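Handout 4 - Sorting and storing small jewelry
Home Organization, Unit 2 (June). Instructor: Miroslava Skála

Read this before the practical. Bring the Kadlec workbook and something soft to work on. A folded towel is fine.

## 1. Where to sort

Small items roll. A hard table makes this worse, and a ring that lands on a tile floor can chip a stone. Most people at home end up using the bed, and that works if you set it up first:

- Pull the blanket flat. Folds hide earrings and single beads.
- Move clothes and pillows well away from the part you are using.
- Put the container down before you take anything out.
- Work in daylight or with a lamp at the side. Light from straight overhead flattens everything.

A plain blanket in a dark color is easiest. If yours has a pattern of large blocks, choose one block and keep loose pieces on it. Gold-colored wire shows up well on green and badly on mustard. Clear stones and clear beads are the hard ones on any background, so deal with them early.

## 2. The padded box

Any small tin with a lid can be used. Heart-shaped and round gift tins are common and cost nothing if you already have one. What matters is the lining.

White padding is the usual choice. It holds a ring where you put it and you can see at a glance what is there. It should be thick enough that a ring can lean on the side wall without sliding down.

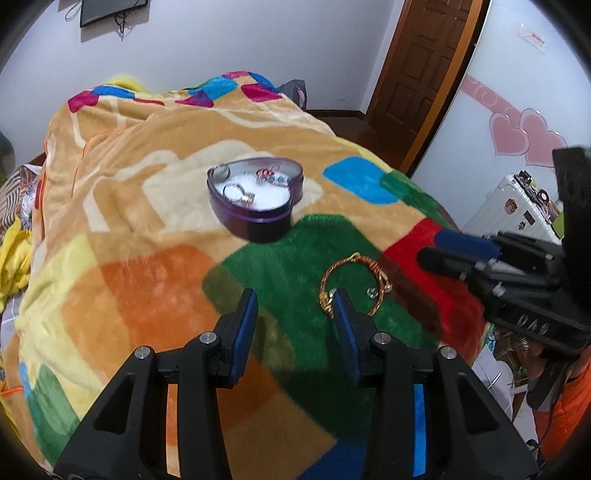

Leave space between rings. Two rings with raised stones should not touch, because one stone can scratch the other or the setting. Three rings in a small tin is plenty. If you own more, get a second tin or move to a tray with slots - the Skomuvar insert we passed around in class is one kind.

Beaded rings need extra care. The thread or wire that holds the beads wears where it rubs, so keep them to the back of the box, where you reach less often.

## 3. Wire rings

Twisted wire rings are soft and go out of round. Pick them up by the sides with light pressure. Do not pull on a loop or loose end. If the wire has opened, set the piece aside in a labeled bag and leave the repair for Unit 5.

Check for loose beads near any wire or beaded piece before you move it. Put a loose bead in its own bag right away and write on the bag where you found it.

## 4. Order of work

1. Lay out everything from the one container.
2. Bag the loose beads and stones.
3. Set aside anything bent or broken.
4. Wipe the rest with a dry cloth.
5. Return pieces one at a time, largest stone first.
6. Close the lid and label the underside.

Allow 30 minutes for one small box. Larger collections (200 pieces and up) are covered in the Trornaditz reading, which is on the shelf in Room 3203.

For next time: sort one container at home and write half a page on what you moved and why. Hand it in with your inventory sheet.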